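Lolen grasp-offset fault

The Lolen grasp-offset fault was a software error in the Lolen arm controller that caused a robot arm to close its gripper away from the object it had been told to pick up. It was found in the Davthorpe simulation suite, a set of virtual rooms used to test pick-and-place programs before they are run on hardware. No injuries or equipment damage were linked to it.

Background

Lolen was written at Stunasov by a small team led by Suqin Hou. It takes the position of a target object, converts it to the coordinate system of the arm, and plans a path for the gripper. Thin, flat objects were a late addition to the test set. They leave little room for error, as the fingers must come down close to the tabletop without striking it.

Description

The fault appeared when a test was reset without restarting the controller. Lolen kept the base rotation stored from the previous room and applied it to the new one. If the old and new rooms differed by 90 degrees, the arm moved to a point well to one side of the target, closed its fingers on air, and reported a completed grasp. The false report came from a second error, in which the controller checked that the fingers had moved but did not check their final width.

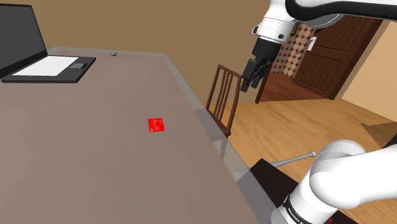
Simulated test room with a red card on the table and the two-fingered gripper raised, holding nothing.

Discovery and repair

Ezekiel Kapoor noticed the problem in October while comparing success counts with saved renders. In 3 of 4 replayed runs marked as successful, the card had not been moved. Wendy Cheetham traced the cause to the reset routine.

Version 2 of the controller clears all stored rotations on reset and rejects any grasp in which the fingers close completely. It was released on February 16, 2026. Results recorded with the earlier version were withdrawn from the Davthorpe tables and later rerun.

Safety review

A review by Nélida Godoy concluded that the same fault on a physical arm could have sent it outside its planned work area. She recommended that position limits be enforced separately from the path planner.

See also

Coordinate transformation
Pärn reset test
Robot end effector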